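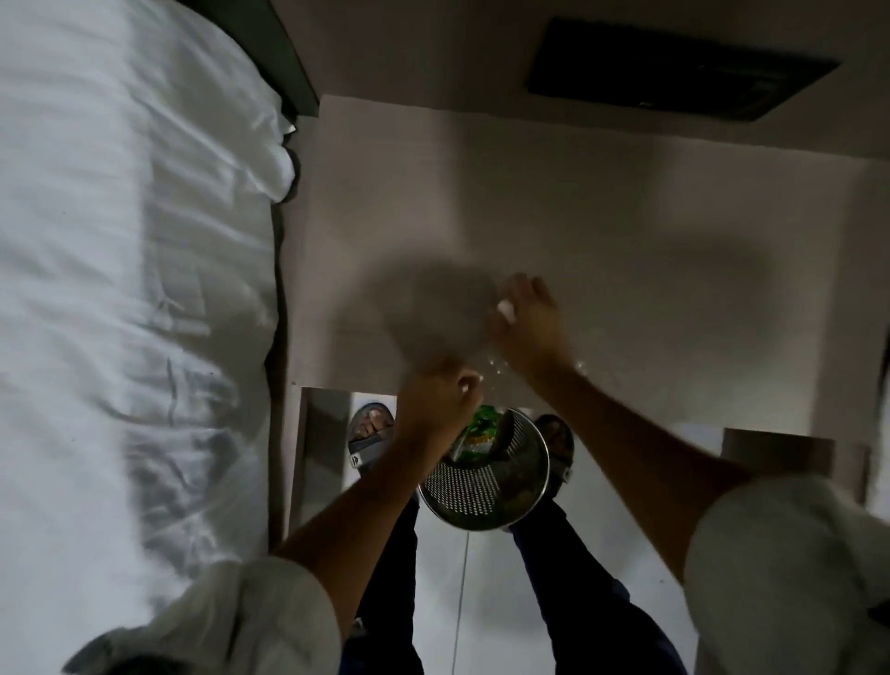

Plidell night shelter for children: safety check, Friday, 6 p.m.

Fire exit, ground floor
Passed, on paper. The door opens. It also opens on to a locked yard, and I was told the key is "always nearby". Show me next time.

Smoke alarms
Tested, all sounded. The log has them tested every week in the same pen.

Visitor book
Fail. Relatives sign in but not out. Semeniuk House had the same fault and was given 9 days to fix it.

Staff vetting
File 2701 incomplete. "In the post" is not a reference.

Family tracing records
Locked cabinet, good. Copies left on the office printer, less good.

Kitchen
Passed. Fridge sheet filled in up to tomorrow, which I would like explained.

Return visit: September, unannounced.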